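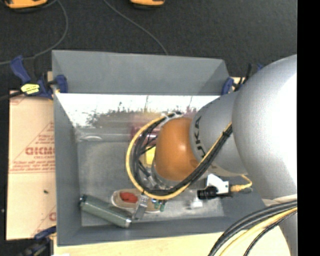
Oct 19, 2026
Siltcombe workshop, mixed bin

Good day with the big grey bin! I've wanted a proper jumble in it since February and we've finally got one: the long grey-green cylinder, the oval tray pack with the red thing in it, and a few odds and ends. The flared sides are lovely to work with, things slide down and settle at all sorts of angles (the cylinder likes to lie slantwise, I've stopped fighting it).

Tipped everything out and refilled 3 times. Tray pack ended up partly under something else in 2 of those, so it goes in last from now on. Heaviest item on the Cullar scales came to 500 g, well inside what we want.

Still to do: wipe the bin floor, label the spare from Trurkow, find a second oval tray the same tan colour. Small clear bits are easy to lose in there, so check before tipping. Running total of refills now 1,061!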